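Home | Talks | Visits | Members | Contact
Search this site
Type a word and press enter

Speaker notes, Gudumholm visit talk
November evening session. Reshma Xaba. 30 minutes incl. questions, so keep moving

START
Say hello, thank Gerrit for setting up the visit. Gerrit Magagula, his name is on the door too, yes same family. Don't do the long story of the bus.

Who went: 9 of us from Prerby. Mostly people from the machine shop, two from packing, me. Open day at Skeseo, their Gudumholm building. Doors at ten in the morning, coffee, then straight upstairs.

Ask the room: who has stood next to a working robot arm? Wait for hands. Who has stood next to one with no fence? Wait again.

WHAT WE EXPECTED
Big hall, yellow machines, welding sparks. I'd told everyone to bring safety shoes. Carried mine around in a bag all day.

What we got first was a room with desks and screens. A few faces fell. Gerrit's too and he had organized it. Say this lightly, they were very good hosts.

THE SIMULATION PART
This is the bit I want to spend time on. Slow down here.

They do a lot of the work in a simulated house before anything goes near a real arm. Rooms, furniture, floor, doors, all rendered. Objects get put down in places people really leave things. Chairs, side tables. The arm has to deal with it.

Our guide's line, wrote it down: "a kitchen table is the easy case." Flat, hard, right height. Soft seat with arms on both sides is another matter. You have to come in from above or reach over something. Shop people got this right away, it's the same as getting a part out of a deep fixture.
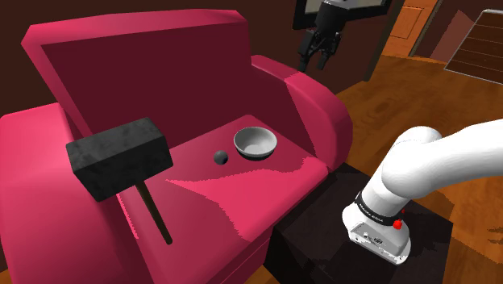 Then the question from Tom's end of the table (don't name him, he'll be there): why bother with a fake room, why not just use a chair? Answer we got:
- you can run it overnight
- you can move everything and start again in 2 seconds
- a dropped hammer in there doesn't dent anything

Third one got a laugh. Might get one here.

My own worry, say it plainly. A cushion in a simulation is not a cushion. I asked how much it gives when you press on it and the guide said it depends how much you're willing to pay in computing time. Fair answer. Most of the time they keep it simple and fix the diffrence later on the real arm. I'd have liked more on the "later" part.

Also shapes. Ball, bowl, hammer, these want three different grips. Ball rolls if you nudge it. Bowl you can take by the rim. Hammer, where do you hold it? By the handle, but then the weight is all out at the head and it wants to swing. Get someone up to try it with the shop hammer, BRING SHOP HAMMER. Two fingers only, like a gripper. Takes one minute, worth it.

REAL ARM, DOWNSTAIRS
After lunch. Smaller room, one arm bolted to a bench. Slower than people thought. Packing lot were timing it on thier phones. They said you would be let go at that speed. Guide took it well.

What impressed me was the stopping. He put his hand in the way, it stopped. Did it again from the side. Then one of ours did it, with permission. I did not.

It missed a pick twice while we stood there. Good that they left it running and didn't hide it. We talked longer about the misses than about the ones that worked. Guide's guess was the lighting, Gerrit thought the gripper pads were worn. No idea who was right.

NUMBERS PEOPLE WILL ASK FOR
Price: did not get one. Asked twice.
Staff in the building: 44, counting the office.
Jobs: somebody will ask. Say what I heard and no more. They weren't selling us anything that day and they had no plan for a floor like ours. My view, nobody is going to bring one into packing next year. Loading the small lathe at night, maybe, I could see that.

WHAT I'D LIKE FROM US
Small thing first. One job, same part, tray in and tray out. Write down every reach a person makes in one shift. We don't know this now, I looked. Gerrit has offered to come over to Prerby and watch with us for a morning. Say yes to that tonight if the room is up for it.

Second visit? Skeseo said spring is fine, smaller group. Pass the sheet around while I take questions, pen is on a string because of last time.

QUESTIONS
If it goes quiet ask the packing two what they timed. They will talk.
Lights back on. Chairs stacked by the back wall please, cleaner comes at nine.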